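Sleep and Daily Habits
Unit 7 handout: The Body Clock and the Bedroom
Instructor: Alcides Cordeiro
Revised 9/18/25

Read this before the discussion section and bring your sleep log. Chapter numbers refer to the course reader.

1. Two processes

Sleep is usually explained with two processes that run side by side. The first is sleep pressure. It builds the longer a person stays awake and drops during sleep. The second is the body clock, which follows a cycle close to 24 hours and makes us more alert at some times of day than at others.

When the two line up, falling asleep is easy. When they don't, a person can be very tired and still lie awake. Shift workers know this well, and so does anyone who has flown across several time zones.

Terms to know: sleep pressure, circadian rhythm, chronotype, sleep inertia.

2. Light

Light is the strongest signal the body clock receives. Bright light in the morning tends to move the clock earlier. Bright light late in the evening tends to move it later. Food, exercise and social contact also play a part, but a smaller one.

3. Waking up

Sleep inertia is the slow, foggy state right after waking. It often passes within half an hour but can last longer, especially when a person is woken from deep sleep. Reaction time and short-term memory are both worse during this period. Keep that in mind when you read the case of the night nurse in chapter 4.

A fixed wake time is the habit most sleep programs start with. Bedtime is harder to control, and it often moves into place once the wake time is steady. For the log, use a plain clock with a dial if you have one, and leave the phone in another room.
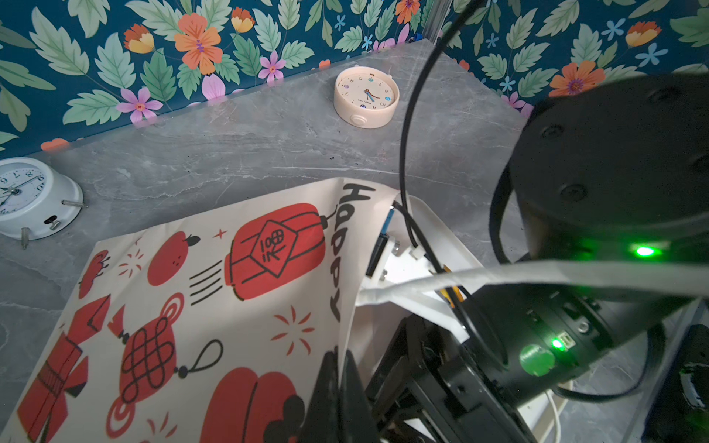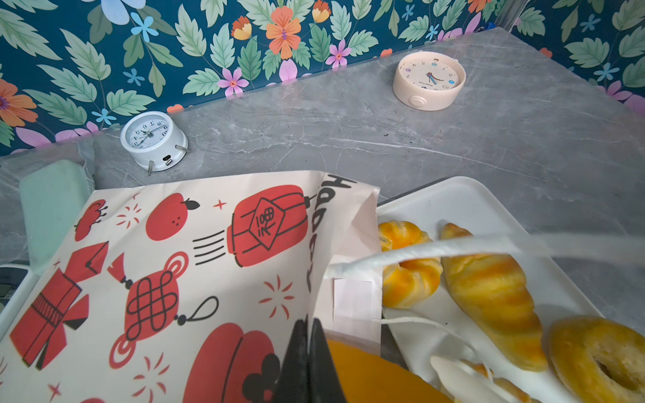 Small alarm clocks with dials, both pictures.

4. The Grultenora log

In January a class at the Drarkden campus kept the Grultenora log for 17 nights. Together they turned in 1,052 entries. Two findings will come up in discussion:

Weekend wake times were later than weekday wake times for most students.
Students who napped after 4 p.m. reported more trouble falling asleep.

These are self-reports. People are poor judges of how long they took to fall asleep, and many guess too high. Do not treat the log as a measurement.

5. Caffeine

Caffeine blocks the signal that makes us feel sleep pressure. It does not remove the pressure. Its effect differs a great deal from person to person, so write down the time of your last cup each day. Tea and cola count.

6. For next time

Read Frota, chapter 5, up to the section on naps.
Finish seven nights of your own log.
Write 200 words on one night that did not go as planned. Give times where you can.

Late logs go in the box outside Prarkine Hall, second floor.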